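Progress report to the Demchenko Fund: second term
Household Robot Project, Rurkthorpe College
Prepared by Svitlana Hrytsenko, project lead

Summary

The project is on schedule in two of its three work areas. Data collection for the dish task has gone faster than we planned. Training has gone slower, mainly through a shortage of computer time. Spending is within the agreed budget and we are not asking for any change to it.

Work since the last report

The students finished building the two-armed rig in October and moved it to the practice kitchen at the Barnville site. The move cost us almost 3 weeks. The rail mounts had to be drilled again to suit the depth of the worktop, and one gripper motor was replaced under warranty. Jarrah Ruddock and Stepan Dovhaniuk did most of the mechanical work and have written it up so that next year's group can take the rig apart and put it back without us.

Since then the team has worked on one task only, handling crockery at a wire dish rack. We chose it because the items differ a good deal in size, weight and finish, and because the students can reset it quickly between attempts.
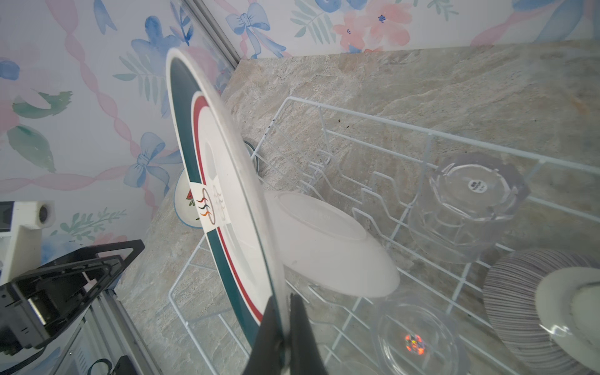
Rurkthorpe College Student Robotics Club, Household Group

Dinner plates are held by the rim, upright, with one finger on each side. The students tried several other grips in the first month and dropped them. The rack is kept mixed on purpose, with bowls and a clear tumbler upside down among the plates, so that the arm has to work close to other things. Clear plastic remains the hardest material for us. The wrist camera picks up the wallpaper and the wires of the rack through it, and our detection software often puts the edge in the wrong place. Patterned plates have caused less trouble than we expected.

Our target for the year is 300 usable recordings of the task. We have 137. A recording is counted as usable when the whole movement is captured by every camera and a second student has checked it. Yatziri Palacios runs the checking and keeps the log.

Training

The first model was trained on plates alone. It reaches the rim reliably but tends to close the fingers too early. A second version is being prepared with bowls included. Ihor Ostapchuk has arranged overnight use of the machines in the Lelville computer room, which should clear the backlog by the end of term.

Student involvement

Attendance has held up well. Every member has now driven the arms, and the newer ones started on recordings after a short safety session. Two students are using the project for their final-year coursework.

Problems and risks

The rubber on the gripper fingers wears out sooner than the supplier's sheet suggests. We have ordered spares from the consumables line. The practice kitchen is also needed by catering classes in the mornings, so the rig can only run from 2 in the afternoon.

Next term

Complete the recordings, with more time given to clear items.
Train and test the second model.
Hold an open afternoon for parents and for the Fund's visitors, date to be agreed.

A full statement of spending is attached separately.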